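Grunum lab gets robot hands working on hinges, on far fewer demos

Thursday, research desk

A research group at Grunum has posted results for a training method that it says cuts the number of human demonstrations a two-armed robot needs before it can work on office furniture. The method is called Haline. Paper is up now, code "in a few weeks," per the project page.

Short version: instead of throwing every recorded run at the model, Haline scores each slice of a run by how much the wrist view and the head view disagree about what's going on. Slices where both views say the same thing mostly get dropped. Slices where one view knows something the other doesn't – a fingertip behind a cabinet door, say – get kept and weighted up.

The group started with 3125 demonstrations. After scoring they trained on 635. The smaller set did better on the two hardest tasks and came out level on the rest, according to the paper.

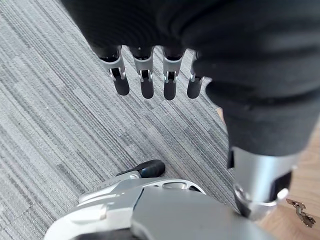
Wrist-level view, both hands, with a small metal bracket or hinge-like piece on the wood floor at right.

Why furniture? Desks and cabinets are a pain for robots. Hinges sit up under the top, in shadow, and the hand that's doing the job also blocks the head camera. Earlier systems trained mostly on tabletop stuff, where the view from above tells you nearly everything. Under a countertop it tells you a lot less.

The tasks in the paper are opening and closing a cabinet door, finding the hinge by touch and wrist view, pulling a drawer and handing a small fitting from one hand to the other. The handover was the weak one in earlier work and is still the weak one here, though better than before.

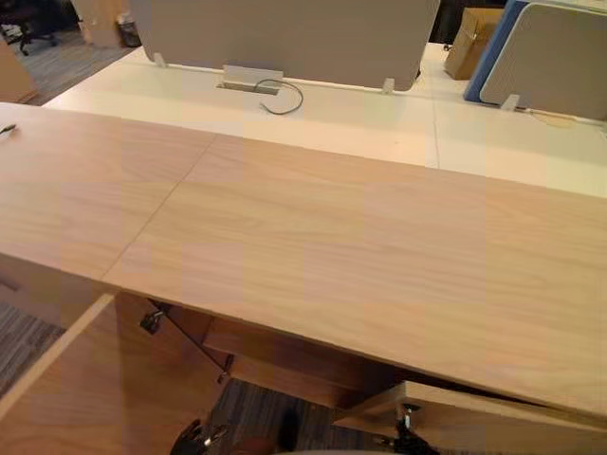 Photo: Grunum / Haline project

The workspace is a plain office setup, wood-grain counter in front, white desk and gray dividers behind. The group says it wanted the clutter. Cables, screens and chairs in the background make the head view busier, and a method that leans on disagreement between views could easily get fooled by junk like that. They tested for it by moving background items between runs and report only a small drop.

Main baseline was Ramico, an older imitation pipeline that uses all the footage and weights it evenly. Given the full 3125 runs Ramico stayed close on the drawer task. On the hinge task it fell well behind, and when it was given 635 runs picked at random it fell apart, the authors write. They take that as a sign that the picking matters more than the pile.

Evaluation was 1451 attempts, spread over all tasks and both methods. An attempt was called a failure if a person had to step in, even when the robot might of recovered by itself. That's a stricter rule than a lot of papers in this area use, and makes side by side comparisons with older numbers tricky.

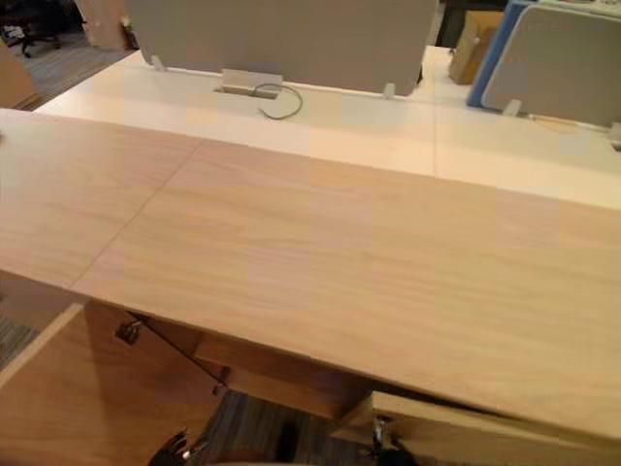
Source: Haline project page, used with permission

Some limits, and the paper lists them. Only 2 rooms. One robot design. The scoring step needs head and wrist recordings lined up closely in time, so older datasets with sloppy timestamps probably can't be reused without a lot of cleanup. And scoring isn't free – it takes a full pass over the data with a model that's nearly as big as the one being trained, so some of the time saved on collecting gets spent on compute.

There's also the question of what gets thrown out. Long, boring reaches are exactly the slices Haline tends to drop, and the authors saw the robot get hesitant on approach when the cutoff was set too high. Their fix is a floor: a fixed share of every run stays in no matter how it scores. Feels like a patch. It works in their tests, but they don't offer a rule for setting it, just the value they used.
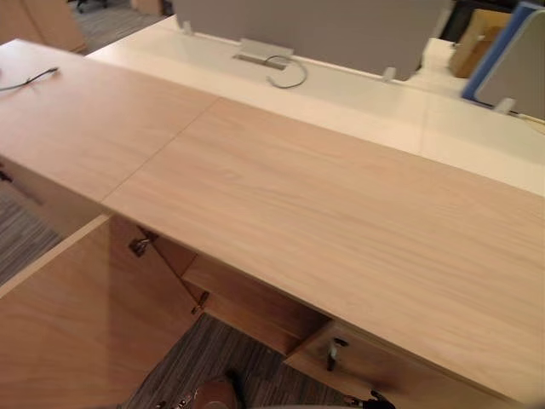 Doors turned out to be the best showcase for the method. A swung-open door hides most of what a hand is doing from above, so nearly every slice near the hinge scores high and stays in. Drawers face forward and stay in plain view, and there the gain over Ramico is thin.

Next up is a joint test with Romaniuk, a maker of office fit-outs, which plans to supply cabinets with hinge types the robot hasnt been trained on. No results from that yet. The group says it will release the scoring code first and the trimmed dataset after, with the full set of runs to follow if storage can be sorted out. The Romaniuk runs are set to start in September.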